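Guides > Home Network > Smart Devices > Give your gadgets their own network

How to put your smart home gadgets on their own network

Last updated: January 2026

I love connected gadgets. I have a lamp that turns itself on when it gets dark, a scale that sends my weight to an app I never open, and a speaker in every room where my family will put up with one. What I don't love is that all of them used to sit on the same Wi-Fi as my work laptop and the drive with our tax returns on it. One afternoon with the router settings changed that, and it was so much easier than I expected that I've been pestering friends to try it ever since!

The idea is simple. Most home routers can run more than one Wi-Fi network at a time. You leave your computers and phones on the main one and move everything else to a second one that can reach the internet but can't reach your computers. If a cheap smart plug turns out to have a hole in its software, whoever gets into it finds other smart plugs and not much more.

My router is a Flokemska, so the menu names below are the ones I see. Yours will use other words for the same things, and I've put in the common ones where I know them.

What you'll need

The admin password for your router (often on a sticker on the bottom, unless you've changed it, and I hope you have). A laptop or phone that's connected to it. A sheet of paper. A couple of free hours when no one in the house is on a video call, as the Wi-Fi will drop at least once.

Step 1: Find out what's connected

Log in to the router and look for a page called Connected Devices, Client List, or Attached Devices. On the Flokemska it's under Network, then Clients. Write everything down on your sheet, including the things you don't recognize. There will be a few! Mine had an entry called "ESP-Device" that kept me guessing for most of a morning. It was the controller for the garage door.

For the mystery entries, the quickest method is to unplug a gadget, wait a minute, refresh the page, and see what disappeared. You can also look up the first half of the MAC address (the long code with colons in it) on any of the free lookup sites, which gives you the maker of the network chip. That's often a different company from the one whose name is on the box, so treat it as a hint. Phones can be confusing too, as newer ones make up a random MAC address for each network they join, and the lookup will come back with nothing.

Don't forget the things that only wake up now and then. Doorbells, leak sensors, and battery thermostats may be missing from the list when you look, so check again in the evening.

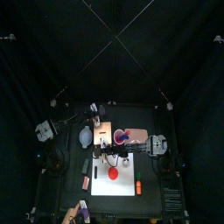

Two robot arms over a black work table.

Step 2: Sort your list

Mark each device with an A or a B.

A is for anything that holds your own files or that you type passwords into: laptops, desktops, phones, tablets, a network drive.

B is for everything else that talks to the internet: plugs, bulbs, cameras, speakers, TVs, vacuum cleaners, toys, the fridge if you have that kind of fridge.

Printers are the awkward ones. A printer on the B network usually can't be seen by a laptop on the A network, so you'd have to switch networks each time you print. I left mine on A, turned off its cloud printing feature, and made sure its software was current. Game consoles can go either way. I put ours on B and no one has complained.

While you're at it, look for things that don't need to be online at all. I found 4 of them in my own list, among them a Nivetti kettle that I had connected once to see what would happen. It boils water perfectly well with the Wi-Fi turned off. Anything like that can be removed from your network completely, and you get to cross a line off the sheet, which feels great.

Step 3: Update the router first

Before you build anything new, go to Administration (or System, or Advanced) and check for a firmware update. Install it, let the router restart, and log in again. If there's a setting for automatic updates, turn it on. If your router hasn't had an update in several years and the maker's support page no longer lists the model, I'd stop right here and think about replacing it. A separate network on a router that's no longer being fixed doesn't get you very far.

Save a backup of the settings now as well. There's nearly always a button for it somewhere near the firmware page, and it takes seconds.

Step 4: Create the second network

You have 2 ways to go.

The easy way is the guest network. Nearly every router has one. Switch it on, give it a name and a password of its own, choose WPA2 or WPA3 security, and look for a box that says something like "Allow guests to see each other and access my local network." Leave that box unchecked. On some models it's worded the other way around, as "Isolate guests" or "AP isolation," and then you want it on. Read it twice. I got it backward the first time.

The more flexible way is a VLAN, if your router offers it. Some newer ones hide the technical part behind a button named IoT Network, and if you see that button, press it! It does the same job as a guest network but often lets the gadgets talk to one another, and lets your phone reach them while they can't start a conversation with your phone. The Flokemska has this, and it's the one I use.

A few tips on naming. Don't put your family name or street number in the network name. Pick a password you haven't used anywhere else – a random one from a password manager is ideal, though keep in mind that you'll be entering it on tiny screens with arrow keys. I use Vuorinen to generate mine and set it to letters and numbers only for this one job. Some gadgets choke on symbols, and some won't take a very long password. I once spent ages on a bulb that refused 50 characters and was delighted with 20.

Turn on the 2.4 GHz band for this network. Lots of smart devices can't use 5 GHz at all, and that's the single most common reason for a setup that seems to hang forever.

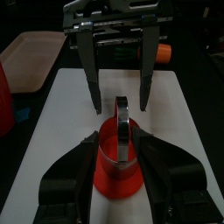
A red mug between a pair of black gripper fingers.

Step 5: Move the gadgets over

Start with something unimportant. A lamp is perfect. Open its app, find the Wi-Fi settings for that device, and switch it to the new network. Many apps don't offer this, annoyingly, and you'll have to reset the device and add it again from scratch. The reset is usually a long press on the main button until a light blinks quickly.

Your phone generally has to be on the new network while you do this. Switch back when you're done. (I forgot, and then wondered why I couldn't find my own network drive.)

Once the lamp works, do the rest in small batches and tick them off on your sheet. After each batch, check the things you use every day. Do the schedules still run? Does the speaker still turn off the lights? My Illham speakers lost their groups when I moved them and had to be paired again, but they've been solid ever since.

Casting is where people tend to get stuck. If your TV is on B and your phone is on A, the cast button may vanish. With an IoT network, look for a setting called mDNS, Bonjour forwarding, or device discovery, and turn it on. With a plain guest network you probably won't have that option, and you'll either join the guest network when you want to cast or use the remote like it's 2005.

Step 6: Check that the wall is really there

This is my favorite part. Connect a laptop to the new network and try to get to things you shouldn't be able to get to. Open your network drive by its address. Try to ping your main computer. Try the router's admin page, too; on a good setup that's blocked from the gadget side.

If any of those open, go back to Step 4 and look at the isolation setting. Then turn the test around: from your main network, can you still control a lamp through its app? Most apps go through the maker's servers, so they'll work from anywhere.

If your router keeps a log, leave it running overnight and have a look. My first one had 3,505 lines in it, and the majority came from a single TV checking in with its maker. You don't have to act on what you find, but it's fascinating reading, and it's how I ended up in the TV's privacy menu switching off every viewing data option I could find.
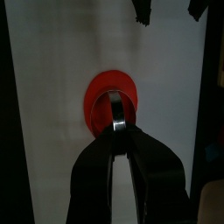
A narrow metal loop in a gripper, with a round red object behind it.

Step 7: Tidy up the accounts

A separate network protects your computers. It does nothing for the recordings, names, and email addresses stored on a company's servers, so take your sheet and go through the accounts as well. Give each one its own password. Turn on two-step sign-in wherever it's offered. In each app, look for stored voice clips, video, or history, and delete what you don't want kept.

For gadgets you no longer own or have taken offline, delete the whole account. Removing the app from your phone leaves the account where it was. The option is often buried under Profile, then Privacy, then Manage Data, and now and then you'll have to send an email to ask.

If something stops working later

Power cuts can bring gadgets back in a muddle. Restart the router first, wait until both networks are up, then restart the gadget. If one device drops off again and again, check its signal in the router's list before you blame the new network; a plug behind a metal filing cabinet will struggle on any Wi-Fi.

Keep the sheet of paper. Mine lives in the drawer under the router with the new network's name written across the top, and when another gadget comes into the house it gets a line of its own before it gets the password.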